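Ticket: Lusero grasp planner goes quiet when the wrist view is mostly dark knit
Opened by Nadja Wallner, July 21, 2025. Component: perception / contact gate
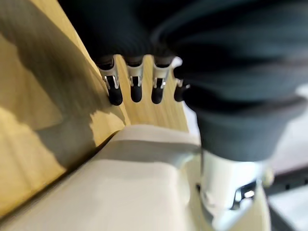

What I'm seeing

Hi all! So I've been chasing this since breakfast. When the hand gets in close to the charcoal ribbed knit, the segmenter gives me one big blob covering the cloth and the black fingertips together (dark rubber, dark gray knit, I sort of get it). The contact gate then decides there are no fingers in view, and the planner just sits in WAIT_TIPS until it times out. No error, no warning, just a 360-line log of the same message, which was fun to scroll through.

What I tried

Restarted the perception node. Same thing.

Raised the exposure a notch. The folds came up nicely, but then the sunny patches on the wood blew out and I lost the lower edge of the fabric. Put it back.

Turned off the blur rejection, because the palm is smeared right up close to the lens and I figured the whole image was getting tossed. It was! Well, partly. With rejection off I get 162 masks through instead of 19, but the tips are still glued to the cloth in nearly all of them.

Swapped in the old Fellthorpe weights. Better on the tips, and the silver finger segments come out really clean, but now it calls the shadow on the wood "fabric" and wants to pinch it. Please don't ship that one.

Where I am now

I think blur rejection should score only the fingertip region and ignore the palm. I hacked that in on my branch (flolberg-tipmask) and also seeded the tip masks from the joint angles, so the segmenter doesn't have to find black on near-black all by itself. Six runs so far and the gate opened on every one. I haven't tried it with the blinds down, and I haven't touched the thumb side, where the cuff-like fold hangs over the housing and the mask is still a mess.

Questions for whoever owns the gate

Is there a reason WAIT_TIPS doesn't log the rejection count? I'd love to add it. Also, does Fankhauser still use the whole-image blur score? If so I'll put mine behind a flag, default off.

Leaving this open until the thumb mask is sorted.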